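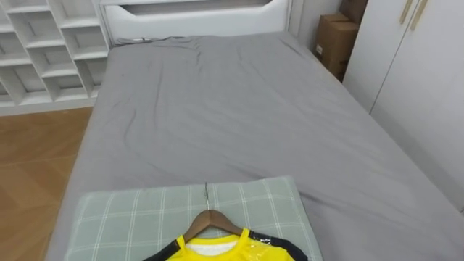
Single bed with a gray fitted sheet and an upholstered headboard.

Bedroom Humidity at Lagman: Results of the Winter Logging

The winter logging at the Lagman building ended in February, and the loggers have been collected. Data was taken in 18 bedrooms, one logger per apartment, with a further unit on the shaded side of the roof for outdoor reference. Each indoor logger returned 1569 hourly readings. Residents who took part will find their own chart in their mailbox. This item covers the building as a whole and the changes that Kusis, as building manager, will make to the ventilation settings before next winter.

Background

Readers of the Ovisside newsletter will recall that the fall inspection found mold at the window reveals in several north-facing bedrooms. The first explanation offered was leakage at the window perimeter. Water testing from outside did not reproduce any leak, and moisture content in the wall below the sills was normal. That left condensation from room air. The logging was set up to establish how much moisture was present, at what hours, and whether the exhaust system was removing it.

Relative humidity by itself is a poor guide here. It states how much water vapor the air holds compared with the most it could hold at that temperature, so the same air gives a low figure in the middle of a heated room and a high figure against cold glass. For that reason the charts show dew point as well. Dew point is the temperature at which the air would begin to give up water onto a surface. If the glass or the reveal is colder than the dew point, condensation forms. If it is warmer, the surface stays dry, although mold can still grow on paint or wallpaper that remains close to the dew point for long periods.

What the readings show

Daytime readings were unremarkable in most apartments. With the heating on and the bedroom door open, relative humidity settled near 40 percent and the dew point stayed well below the measured surface temperature of the glass. These rooms need no action during the day.

The nights were different. In bedrooms where the door was closed, the dew point began to climb within the first hour and continued until morning. Two sleeping adults give off a steady amount of water vapor through breathing and skin, and a small closed room has little volume to dilute it. On the coldest nights the dew point passed the glass temperature well before dawn in nearly all of the north-facing rooms. It then fell quickly once the door was opened.

Apartments on the upper floors did better than those below, which was expected. Warm air rising through the stairwell draws outdoor air in at the lower levels, and that air is dry in winter, but most of it enters through the hall and kitchen and never reaches a closed bedroom. The upper floors also have the shorter duct runs to the exhaust fan and therefore more suction at the grille.

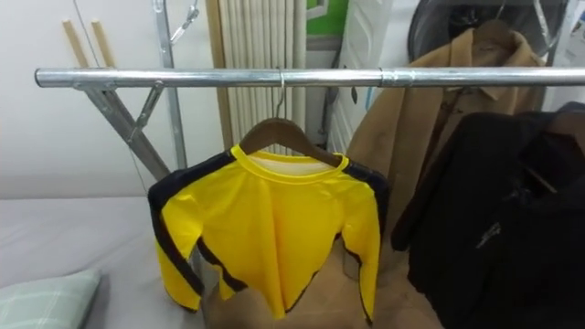 Freestanding clothing rack: pipe rail with a coupling sleeve between two sections.

Furniture against outside walls

Surface temperature matters as much as the moisture in the air. A wardrobe, a headboard or a full clothing rack placed tight against an outside wall keeps room heat from reaching that wall. The surface behind it runs colder than the open wall beside it, and air movement is close to zero. Spot measurements with a contact thermometer confirmed this in every apartment where a closet unit stood in an outside corner. The corner itself is the coldest point in the room, as it loses heat in two directions.

A gap of a hand's width between furniture and the outside wall is enough to let air circulate. Closet units with a solid plinth also need an opening at the bottom. Where the room layout allows, tall pieces should stand on an inside wall.

Curtains have a similar effect. A heavy curtain that falls in front of the radiator sends the warm air up between fabric and glass, which helps the glass but leaves the room cold, and residents then turn the thermostat up. A heavy curtain that stops at the sill with the radiator below it does the reverse: the glass is cut off from the heat, and condensation increases. The second arrangement was the more common at Lagman. Opening the curtain slightly at the bottom is a workable compromise.

Exhaust and supply

The building uses central exhaust with passive inlets above the bedroom windows. Air is meant to enter at the inlets, pass under the bedroom door and leave through the bathroom and kitchen grilles. Three faults interrupted this path.

The first was closed or taped inlets. Residents reported drafts over the bed, and the inlets had been shut to stop them. The existing inlets have a fixed opening, so the flow increases with wind pressure. They will be replaced with self-regulating units that throttle as the pressure rises.

The second was door undercuts. When hallway flooring was renewed, the new floor was laid over the old one in a number of apartments and the gap below the doors was reduced to almost nothing. A closed door of this kind stops the exhaust from acting on the bedroom at all. Kusis will trim the doors on request at no charge. A transfer grille can be fitted in place of trimming where a resident wants to keep more sound insulation.

The third was the fan schedule. The controller had been set to reduce speed overnight to save power, in exactly the hours when the bedrooms need the most air. The setback has been removed for the heating months. The extra power use is small compared with the cost of repainting the reveals each spring.

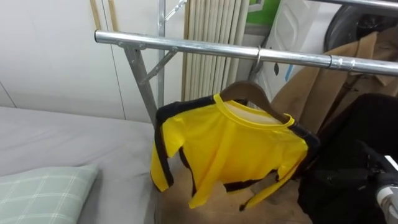 Laundry was a smaller factor than the inspection report suggested. A load dried on a rack releases its water over several hours, and the charts from apartments where this was done regularly show a clear rise in the afternoon. In most cases the moisture had cleared by bedtime. The exceptions were apartments where laundry was dried in the bedroom with the door shut. Residents without a dryer are advised to use the bathroom, with the fan on and the door closed, and to run the washer at its highest spin speed for fabrics that allow it.

Airing by window is still effective in cold weather. Short airing with the window fully open replaces the room air without cooling the walls. A window left tilted all day does the opposite: it cools the reveal around it and produces the surface conditions in which mold starts. The charts show the tilted windows plainly as long stretches of low room temperature.

Logger accuracy

The loggers were supplied by Datedent. All units were placed together in a closed box before and after the logging period and compared. One unit had drifted high on humidity between the two checks. Its readings have been corrected and are marked with a dashed line on the chart concerned. Short gaps in the outdoor series are due to a loose battery contact and do not affect the indoor results.

Planned work

The inlet replacement starts in September on the north side and moves around the building. Access is needed to each bedroom for 40 minutes. The window area should be clear of furniture, and curtains should be taken down the evening before. Requests for door trimming can be handed in at the Kusis office with the apartment number and the door concerned. Reveals with existing mold will be cleaned and repainted after the inlets are in, once the surface has had time to dry out.

Logging will be repeated next winter in the same bedrooms. Residents who moved the logger during the last period are asked to leave it on the inside wall at the marked height, away from the radiator and out of direct sun.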